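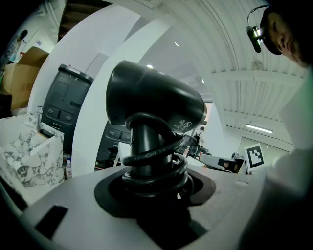 Print | E-mail

Re: home chargers in Nendbridge

Hi all, Conall here. Valbona Dimitriou wrote:

> Is the Ehlers charger worth it if I only drive
> to Malville and back? I've got 20 amps in the
> garage and that's it.

I'd say stick with the 20 amps, Valbona! Mine takes my little Vamo from 20 to 95 percent overnight (well, by breakfast), and I do 78 miles most days. Ask about the rebate, though, it ends in November.

Conall Ó Súilleabháin

Print | E-mail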